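Storing and Re-Tubing Shuttlecocks: A Guide for Clubs and Schools
Lornia Equipment Care Pages
Last reviewed 18 Jan 2018

Feathered and feather-style shuttlecocks are damaged in storage as often as they are damaged in play. Skirts are crushed at the bottom of bags, left on windowsills, or forced back into tubes the wrong way around. This page sets out the method used at the Lornia halls for returning shuttlecocks to their tubes at the close of a session, and for keeping those tubes in usable order between sessions. It is intended for session leaders and for school staff who hold equipment on loan from the Sundano store.

What you will need

The tubes in which the shuttlecocks were supplied, with their caps
A flat, clean surface at a comfortable height, or a clear stretch of floor
Brown paper and blue masking tape, if you wish to mark out a sorting area
A soft, dry cloth
A pen and a few paper labels

Step 1. Prepare the surface

Lay brown paper over the surface and smooth it down. Paper keeps dust away from the skirts and shows up loose bits of feather, which can then be shaken into the bin. Where several grades of shuttlecock are to be sorted at one time, divide the paper into squares with strips of masking tape. Assign one square to each grade and keep to the same arrangement every time. Tape that begins to lift at the corners should be pressed down or replaced before work starts.

Step 2. Inspect each shuttlecock

Hold the shuttlecock by the base and turn it slowly. Look for broken shafts, gaps in the skirt, and loose binding. Press the base gently with the thumb; it should feel firm and sit squarely to the skirt. Sort into 3 groups: match, practice, and discard. A shuttlecock with a single bent feather may go to practice. One with a broken shaft should be discarded, as it will not fly true and will catch on its neighbors in the tube.

Wipe the base with the dry cloth. Do not use water or any cleaning product.

Step 3. Stand the tube upright and lower the shuttlecock base first

Remove the cap and stand the tube on its end with the opening facing up. Check that the inside is clean and that the lining has not come away from the wall. Bring the shuttlecock over the opening with the base pointing down and the skirt uppermost, then lower it straight in. Let it settle under its own weight – it should never be pushed by the edge of the skirt. 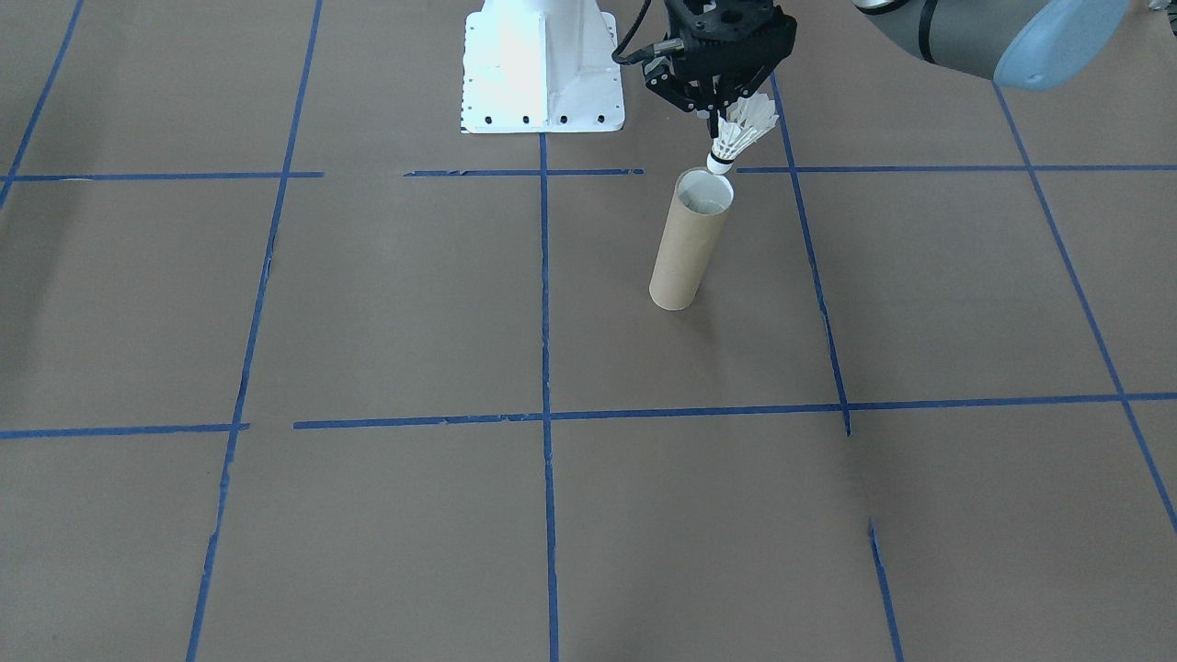 Step 4. Nest the remaining shuttlecocks

Add the others one at a time, each base resting inside the skirt of the one beneath. Most resistance comes from a shuttlecock that has gone in at an angle. If this happens, tip the tube gently, let the top one slide out, and begin again with that piece. Fill match tubes completely. Practice tubes may be left part full, but should hold no fewer than 6, so that the contents do not travel up and down when the tube is carried.

Step 5. Correct a shuttlecock that is lying on its side

Shuttlecocks gathered from the court are usually handed over in any position. One held sideways, with the skirt to one side of the tube and the base to the other, must be turned before it is brought to the opening. Make the turn well clear of the rim. Feathers that touch the cardboard during the turn are likely to split, and a leaning tube is easily knocked over.

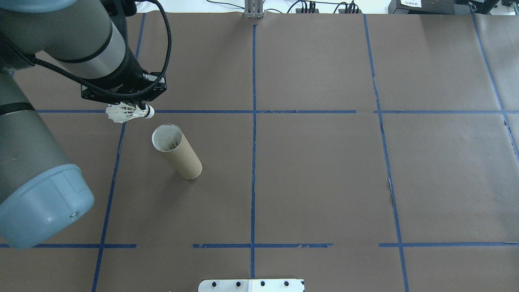 Gilani, writing to these pages from the Pruvavport school program, notes that younger players manage the turn more easily when the tube is held by a partner. We used to let each child do both jobs, the message continues, and lost 4 or more skirts every session to the rim. With one holding and one loading, the losses have nearly stopped. Could the guide say something about labels as well? Ours rub off by August.

Both points have been adopted. Partner loading is now recommended for all junior sessions. Labels are dealt with in the next step.

Step 6. Cap, label, and store

Replace the cap and write the grade on a paper label fixed around the middle of the tube, where hands are less likely to rub it. Cover the label with a strip of clear tape. Store tubes upright, away from heaters and direct sun. No more than 2 layers should be kept on any shelf. Discarded shuttlecocks should be bagged separately and not returned to the Sundano store.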